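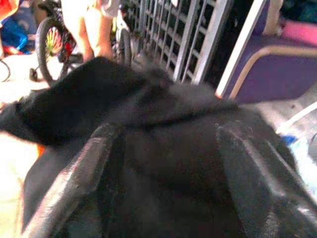

4.2 손목 카메라만으로 가방 끈 찾기

솔직히 말하면 이 절은 원래 논문에 없었다. 처음 계획은 선반 위 물건 집기까지만 다루고 끝내는 것이었는데, 예비 실험을 하다 보니 정책이 제일 자주 망가지는 대상이 가방이라서 (그것도 하필 검은 가방!) 결국 따로 절을 하나 떼어 쓰게 되었다. 그림 4는 그리퍼가 가방에 바짝 다가갔을 때 손목 카메라에 들어온 영상이다. 화면 아래쪽 3분의 2가 통째로 검은색이고, 보송보송한 덮개와 그 밑의 약간 반들거리는 몸통이 서로 거의 같은 밝기라서 깊이 추정이 의지할 만한 단서가 별로 없다. 그나마 쓸 만한 것이 두 줄의 끈이다. 표면이 반질반질해서 빛을 받은 자리가 하얗게 뜨는데, 우리 방법은 바로 이 하이라이트를 붙잡고 늘어진다.

기존의 Drillow 계열 방법은 물체 전체의 윤곽을 먼저 뽑고 그 안에서 손잡이 후보를 고른다. 멀리서 볼 때는 정말 잘 된다. 문제는 가까이 갔을 때인데, 물체가 화면 밖으로 삐져나가면 윤곽이라는 것 자체가 없어진다. 그림 4에서도 가방은 왼쪽, 오른쪽, 아래쪽 경계에 모두 닿아 있어서 닫힌 외곽선을 그릴 방법이 없다. 나는 처음에 이걸 학습 데이터로 해결할 수 있을 줄 알고 근접 영상을 잔뜩 더 넣어 보았는데, 성능은 조금 오르다가 금방 멈췄다. 그래서 윤곽을 아예 포기하고 선 모양의 국소 구조를 직접 찾는 쪽으로 방향을 틀었다. 이 모듈을 Plivine이라고 부른다.

Plivine이 하는 일은 단순하다. 우선 영상에서 가늘고 길게 이어지는 밝은 자국을 모으고, 방향이 비슷한 것끼리 묶어서 끈 후보를 만든다. 그다음 그리퍼를 옆으로 살짝 움직이면서 후보들이 어떻게 따라 움직이는지 본다. 끈은 카메라에 가깝기 때문에 배경보다 시차가 크게 나타나고, 하이라이트는 표면 위에서 미끄러지므로 움직임이 조금 어긋난다. 이 어긋남을 잡음으로 버리지 않고 표면의 휘어진 정도를 짐작하는 데 쓴다는 것이 이 방법의 핵심이라고 생각한다. (이 아이디어는 Stefaniia Palamarchuk와 점심을 먹다가 나왔고, 냅킨에 그린 수식이 거의 그대로 식 (7)이 되었다.)

배경 쪽 이야기도 빼놓을 수 없다. 끈 후보를 선분으로만 정의하면 엉뚱한 것들이 줄줄이 걸려든다. 그림 4의 위쪽을 보면 자전거 바퀴살이 있고, 그 옆으로 밝은 금속 격자가 비스듬히 서 있고, 보라색 좌석 가장자리에도 밝은 띠가 둘러져 있다. 초기 버전은 이런 영상에서 격자를 아주 좋아했다. 밝고, 가늘고, 길고, 방향까지 가지런하니 점수가 높을 수밖에! 그래서 후보의 점수에 두 가지 벌점을 넣었다. 하나는 같은 간격으로 되풀이되는 선분에 주는 벌점이고, 다른 하나는 시차가 작은 선분에 주는 벌점이다. 앞의 벌점만으로는 좌석의 띠 같은 외톨이 선이 남고, 뒤의 벌점만으로는 카메라가 거의 움직이지 않은 첫 순간에 판단이 흔들린다. 둘을 함께 쓰면 대체로 얌전해진다.

화면에 사람이 들어오는 경우도 고려했다. 그림 4처럼 가방 너머에 사람의 종아리와 반바지 일부만 조금 보이는 영상에서는 일반적인 사람 검출기를 믿기가 어렵다. 그래서 피부로 의심되는 영역이 있으면 검출기의 확신도와 상관없이 그쪽으로 가는 접근 경로를 모두 지운다. 꽤 보수적인 규칙이고 이 때문에 멀쩡한 경로까지 날리는 일도 있지만, 나는 이 부분만큼은 성능을 양보해도 괜찮다고 본다.

평가는 Plirstead 환경에서 진행했다. 학습에는 근접 영상 1,000장을 사용했고, 시험은 학습 때 쓰지 않은 가방으로 114회 시도했다. 한 번의 시도에서 재접근은 최대 4회까지 허용했다. 비교 대상은 Drillow의 공개 설정을 그대로 가져온 것과, 시차 벌점을 뺀 Plivine이다. 전체 Plivine이 둘보다 나은 결과를 보였고, 차이는 어두운 색 가방에서 가장 컸다. 반대로 밝은 천 가방에서는 Drillow와 거의 비슷했다. 하이라이트가 잘 생기지 않는 무광 천에서는 우리 방법이 붙잡을 것이 없으니 이 결과는 나도 어느 정도 예상하고 있었다.

실패한 시도를 하나씩 돌려 보면 제일 흔한 유형은 끈이 아니라 덮개의 주름을 집으려는 경우다. 털 느낌이 나는 천이 접히면 능선처럼 솟은 부분이 생기는데, 각도에 따라서는 이것이 끈과 정말 비슷한 시차를 만든다. Kong 모듈의 촉각 신호를 붙이면 닿은 뒤에는 구분할 수 있지만, 닿기 전에 미리 피하는 방법은 아직 찾지 못했다. 질감의 차이를 점수에 넣어 보려는 시도도 2월에 잠깐 했는데, 노출이 조금만 바뀌어도 값이 널을 뛰어서 이번 논문에서는 뺐다. 이 문제는 5.1절에서 촉각 신호의 지연을 다룰 때 다시 꺼내겠다.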